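# Workshop tips: comparing grippers without losing your weekend

A few notes from our bench, gathered since April, for anyone trying out grippers and small arms at home or in a shared workshop. We've had the Likelton and the Tusley side by side for a good while now, plus a Rorilo controller that came with very little in the way of a manual, and I've been scribbling things on the backs of envelopes the whole time. Time to type them up!

**Pick your test objects first.** It's so tempting to unbox the new hand and start grabbing whatever is close by, and then a week later you can't remember if the Likelton dropped the blue mug or the green one. Put a small set of everyday things in a shoebox and keep them there. Mine has a sponge, a wooden spoon, an egg cup, a coaster and a roll of tape, and I don't lend any of it out (I've learned to be firm on this, especially with the tape).

**Do enough tries.** Ten good grabs in a row will make you fall in love with anything. I do 50 tries per object with each gripper, spread over two evenings, and write down every miss and what kind of miss it was. A slip is different from a bump, and you'll want to know which one you had.

**Squeeze a kitchen scale.** Stand a small digital scale on its edge between the jaws, zero it, and close gently. It isn't a lab reading, but it'll tell you if one hand is pinching twice as hard as the other at the same setting. With the Rorilo I start at 30 on the force dial and creep up. The Tusley wanted a little more to hold the spoon level, and the egg cup was perfectly happy where it was.

**Warm up the motors.** Run the jaws open and shut for a few minutes before you write anything down. Our first cold-morning numbers were so far off that I threw out the whole page.

**Label both ends of every cable.** Masking tape and a marker, that's all. When you swap controllers you will thank yourself — and so will whoever is holding the flashlight.

**Keep a note of pad wear.** Rubber pads change the results more than anything else on the bench. I look mine over every 200 grabs and jot down any fraying along the top edge, because a ragged lip can catch on thin things like coasters and make a so-so gripper look clever. Change both pads together. 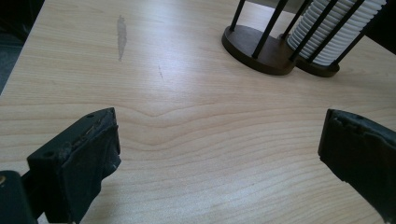

**Prakash Menon**
*Bench notes and gripper testing, Fernandes Workshop*

Pads with torn, uneven top edges like these will often still hold a mug just fine, so don't throw them out. I keep an old pair in a jar for rough jobs and save the fresh ones for comparison days.

**Mind the shine.** If your camera is up close to the jaws, a bright lamp on a pale tabletop can wash out half the view. Move the lamp to the side, or lay down a dull placemat, and take the same test shot before each session. Strong wood grain can confuse some tracking programs too, so try it plain and then try it with the mat.

**Leave elbow room.** Tall things go toward the back of the table, with a clear patch in front for opening the jaws all the way.

Updated 30 Jul 2025. I still owe you the cleaning notes for the Tusley, and those will go up once I find the right little brush.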